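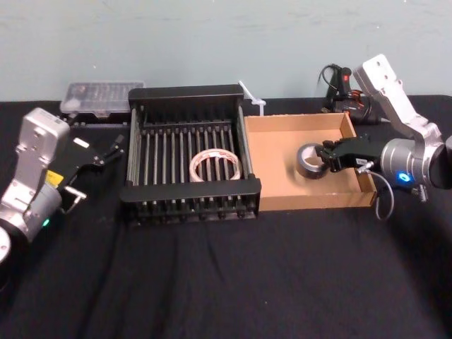 A reader of the previous issue of this manual remarked that Section 4 explained how to fill the rack and the tray but left open which rolls belong in which, and asked that the point be settled before the Gillar packing room was set up again. The steps have been rewritten accordingly.

4. Setting up the tape rack and tray

4.1 Placing the rack

1. Clear the table and spread the black cloth so that it reaches both ends. Wrinkles in the cloth are acceptable except under the rack.
2. Set the dish rack in the middle of the table. Leave 300 mm free between the rack and the front edge of the table.
3. Press lightly on each corner. If the rack rocks, lift it and smooth the cloth underneath.
4. Place the open cardboard tray against the right side of the rack. The two should touch.

Note: Either a Kershaw or a Grosel rack may be used, provided that the rods run the full length between the end panels.

4.2 Sorting the rolls

1. Lay light tapes, including printed and white rolls, in the rack. Each roll rests on its side.
2. Lay duct tape in the tray. Duct tape is not to be stored in the rack, as adhesive at the edges of the roll marks the rods.
3. Fold the free end of each roll under by one finger's width before putting it away.
4. Return rolls with less than 2000 mm of tape remaining to the supply cupboard at the end of the shift.

Caution: Do not stack rolls above the height of the tray walls. The cardboard will bow outward and the corners will open.

4.3 Cleaning

Cleaning is carried out with the rack emptied and the tray set aside. 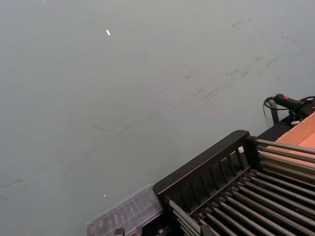 Section 4 last changed: October. Replaces all earlier printed copies.

1. Wipe the rods in the direction in which they run. Wiping across them pushes dust into the gaps.
2. Clean the openings in the side panel with a dry, soft brush. The top rail may be wiped with the same cloth as the rods.
3. Treat smudges and scuff marks on flat surfaces with a damp cloth and, if necessary, one measure of Velleck cleaner in 800 ml of water. Dry the area with a second cloth.
4. Pick up small fragments by hand or with a folded piece of tape before wiping.

Caution: Do not use scouring pads on painted or metal parts. Do not wet the cardboard tray; a tray that has become damp is to be replaced.

Note: Order replacement trays when fewer than 100 remain in the Gillar stockroom. For labels and cartons, see Section 5.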